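Caring for Wooden and Wire Puzzles at Home

The Mombridge Puzzle Library lends mechanical and jigsaw puzzles to households throughout the district. The following guidance is issued with each loan and applies equally to puzzles that members own themselves.

Before a new puzzle is started, wash and dry the hands. Skin oil darkens unfinished wood, and hand lotion is worse. Interlocking burr puzzles should never be forced. If a piece will not slide, return to the previous position and try again the next morning, when the wood may have taken up less moisture. In August many burrs swell and are best left on the shelf.

Wooden pieces may be cleaned with a barely damp cloth and dried at once. Do not use furniture spray. A small amount of plain paste wax, rubbed on the sliding faces and buffed off, will free most sticking joints. Wire puzzles need only a dry cloth - oil attracts dust and marks the cord on rope-and-ring designs.
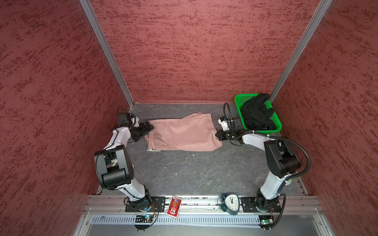 Jigsaw puzzles require a flat, steady surface that can be left undisturbed for several evenings. A dining table is suitable if a board is laid on it first, so that the work can be moved at mealtimes. Color matters more than most members expect. A dark gray surface, even one with faint lighter marbling, allows the outline of a pale piece to be picked out quickly, while a night sky is better sorted on white card. Glossy tabletops should be covered, as glare from a ceiling lamp hides the printed detail.

Sort the edge pieces first and keep them in a shallow tray. The remaining pieces may be divided by color or pattern into muffin tins or box lids. Loose pieces should not be kept in deep bowls, where the tabs bend as the contents are stirred.

When a jigsaw is taken apart, count the pieces before closing the box. Our most borrowed title, "Greltarora Harbor," has 340. Copies returned with 339 are set aside for 2 weeks in case the missing piece is found under a cushion or in a vacuum cleaner bag. A lost piece can often be replaced by pressing a little paper pulp into the gap over waxed paper, then painting it once dry. Members who have not tried this before may ask Inmaculada Carrasco at the front desk for the instruction sheet.

Store boxes flat, away from radiators and outside walls. Fasten lids with a wide cotton band; rubber bands cut into the cardboard and leave a stain. Repairs to borrowed wooden puzzles should be left to the library workshop, and glue should not be applied at home.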